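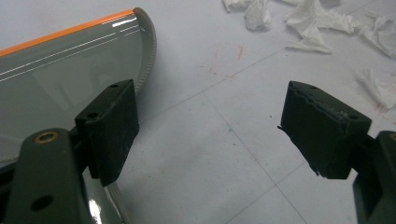 Handgreifer der Firma Nollmont mit geöffneten Fingern, Papiertücher auf Fliesenboden

Protokoll der Besprechung zur Auswahl eines Greifersets

Datum: 26. Januar 2020
Ort: Besprechungsraum Wituma, Erdgeschoss
Anwesend: Nassoro Rotich (Leitung, Protokoll), Rocío Gallegos (Technik), eine Vertreterin des Einkaufs, zwei Mitarbeiter der Gebäudereinigung
Entschuldigt: Vertreter der Firma Lozano

1. Protokoll der letzten Besprechung
Das Protokoll wurde ohne Änderung angenommen. Der offene Punkt zur Lagerung der Ersatzteile wird unter Punkt 4 behandelt.

2. Stand der Erprobung
Frau Gallegos berichtete über die Erprobung des Sets "Perna", welches uns von Nollmont leihweise überlassen wurde. Das Set besteht aus dem Handgreifer mit Kamera, der Software für die Aufzeichnung und einem Satz Ersatzbeläge. Mit dem Handgreifer werden die Bewegungen vorgemacht, die später der Roboterarm ausführen soll. Geprüft wurde die Aufgabe "Papiertücher vom Boden aufnehmen". Bis jetzt liegen 200 Aufzeichnungen vor.

Die Bedienung wurde von den Mitarbeitern der Reinigung als einfach bezeichnet. Nach kurzer Einweisung konnte jeder selbständig arbeiten. Als ermüdend wurde das Gewicht genannt, besonders wenn man lange nahe am Boden arbeitet. Es wurde vorgeschlagen, nach spätestens 18 Minuten die Person zu wechseln. Der Vorschlag fand Zustimmung.

3. Zustand der Greifbeläge
Über diesen Punkt wurde am längsten gesprochen. Der schwarze Belag am rechten Finger ist abgenutzt und ausgefranst. Entlang der oberen Kante löst sich ein Streifen des Materials, an der Seite steht ein kleines abgerissenes Stück ab. Herr Rotich fragte, ob dies ein Fehler des Materials oder eine Folge unserer Benutzung ist. Frau Gallegos konnte die Frage nicht sicher beantworten. Sie vermutet, dass der Belag öfter über die Fliesenfugen gezogen wurde, möchte aber zuerst die Antwort des Herstellers abwarten.

Der Einkauf wies darauf hin, dass die Beläge im Angebot als Verschleißteile geführt sind und deshalb nicht unter die Garantie fallen. Ein Satz kostet 80 Euro. Bei regelmäßigem Gebrauch wäre dies ein Betrag, den man im Budget vorsehen muss.

Aufzeichnungen mit beschädigtem Belag sollen vorläufig behalten, aber gekennzeichnet werden.

4. Angebote
Es liegen zwei Angebote vor, von Nollmont und von Lozano. Das Angebot von Lozano enthält keine Ersatzbeläge, dafür eine Wartung für 6 Monate. Ein Vergleich der beiden Preise war noch nicht möglich, weil Lozano die Kosten der Software nicht getrennt angegeben hat. Die Ersatzteile werden bis zur Entscheidung im Schrank der Technik gelagert.

5. Beschlüsse und Aufgaben
- Der Belag am rechten Finger wird vor der nächsten Aufzeichnung ausgetauscht. Zuständig: Gallegos
- Anfrage an Nollmont betreffend Haltbarkeit der Beläge und Mengenpreis. Zuständig: Einkauf
- Lozano wird um ein vollständiges Angebot gebeten. Zuständig: Rotich
- Die Leihfrist soll bis August verlängert werden. Zuständig: Einkauf

6. Verschiedenes
Die Reinigung bittet darum, dass der Greifer nach Gebrauch wieder in den Koffer gelegt wird. Der Termin der nächsten Besprechung wird per E-Mail mitgeteilt.

Für das Protokoll: N. Rotich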